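Methods & Equipment | Open access

4. Planning and purchasing for home collection

4.1 What we had to buy

The arm came out of an earlier grant and isn't costed in this section. What follows is only the hand-held side: grippers, mounts, pads, storage, and the household goods people pick up with them. We write it up in some detail as most papers we read while planning gave one line on hardware and nothing on spending, and our first budget was wrong in nearly every row.

Two quotes were sought for the grippers, one from Trestar and one from Tresar. The names caused more trouble than they should have. One purchase order went to the wrong firm and had to be pulled back in May, and the two are now listed by supplier code in our sheet, never by name. Tresar was cheaper per unit but sold pads only in full sets. Trestar sold left and right pads seperately, and that decided it. The unit price with mount, no pads, was $1173.

4.2 Small objects

The original plan was for kitchen goods only. Mugs, tins, bottles. Khattak, our bench test partner, sent back the first pad samples with a short note saying they were fine on mugs and we should try something horrible. So we added jewellery and hair accessories. These are cheap and easy to find in any home, and between them they cover most of what is hard for two flat jaws: thin, shiny, limp, tangled, or all of it together. Figure 4 gives an idea of the clutter.

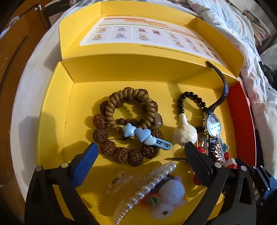 Vol. 7, Issue 2, p. 118

Figure 4. Box task, mixed accessories. Bead bracelets, a watch, hair clips and small figurines share one open cardboard box, with the jaws of the hand-held gripper reaching in from the near side.

For budgeting, the point of the box task is that the objects cost next to nothing and the pads don't. A bead bracelet is a few dollars. Ridged pads wear at the tips first, and small objects are picked with the tips, so a set that lasts a long time on mugs has a short life on hair clips. We had allowed one spare set per gripper. We ended up ordering 40 sets over the project, mostly after the small goods came in. Anyone planning similar work should price pads by hours of use, by object class, and not per gripper. Our working rule is to inspect at 50 hours for kitchen goods and at 18 for accessories. These are our own numbers from our own pads, harder or softer rubber will shift them.

Pads are bought in more than one colour. Colour was not controlled in the purchase and we treat it as noise, but it should be written down at the start of each session if you mean to test for it later. We didn't in the early ones. Would now.

4.3 Watches as a planning case

Watches were the object we argued over most at the buying stage. Ebuka Ojo wanted them in from the start; the rest of us thought the glass would scratch and we would be paying for damage. The case is rigid, the strap is not, the crown sticks out, and the glass throws glare. All four matter to a buyer, as each one pushes on a different row of the sheet: pad stiffness, jaw opening, pad width, camera.

On opening, both suppliers' standard jaws were wide enough, so no extra spend. On width, narrow pads were offered at a higher price and we said no, then bought one set anyway, and it has hardly been used. On camera, we looked at a polarising filter for the mount. Not bought. Glare off a watch face is something a household robot will meet, and paying to take it out of the data seemed the wrong way round. 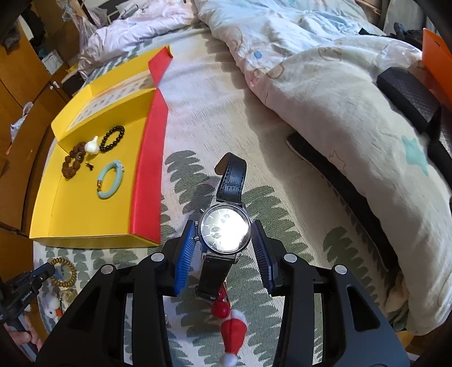
Stiffness was the row that moved. The stiffer pads held a case well enough in bench tests but did badly on soft things like felt and plush, and the box task has both sorts in it. We chose the softer grade for everything and put up with the faster wear. Running two grades would mean a pad swap mid-session, which our people disliked, and also double the stock to track. If your object list is all hard goods then the stiffer grade is likely the better buy.

Damage came in well below what we set aside. We budgeted for a replacement watch every month and most of that money was moved across to pads. We did not buy costly watches and would not advise it.

4.4 Rooms, travel, and things left off the sheet

Working in real homes saves on rent and set dressing, but it is not free. Bedding, wardrobes and shelves come with the room. Power, a flat spot to charge, and somewhere to put the cases down do not always. Welska, who handled freight, billed by case and not by weight, so two half-empty cases cost us more than one full one. Pack them full.

Rows we forgot in the first budget, in no order:

- spare screws for the jaw joints
- labels for mounts and handles
- zip bags for small goods (beads get everywhere)
- a second charger
- cleaning cloths
- time for someone to sort and re-box the accessories between homes

The last is the big one. It took around a third of each visit and was down in the plan as zero. Sorting time should be costed at the same rate as collection time. We have since added it to the template sheet, along with a pad log, and both are in the supplement. Prices there are before tax and leave out freight, see 4.5 for the freight table.

Related articles
Pad wear in two-finger grippers: a bench study
Costing shared equipment across small labs
Object lists for home manipulation, a short review
Freight and insurance for field robotics

Contact the editorial office | Copyright the authors | Back to top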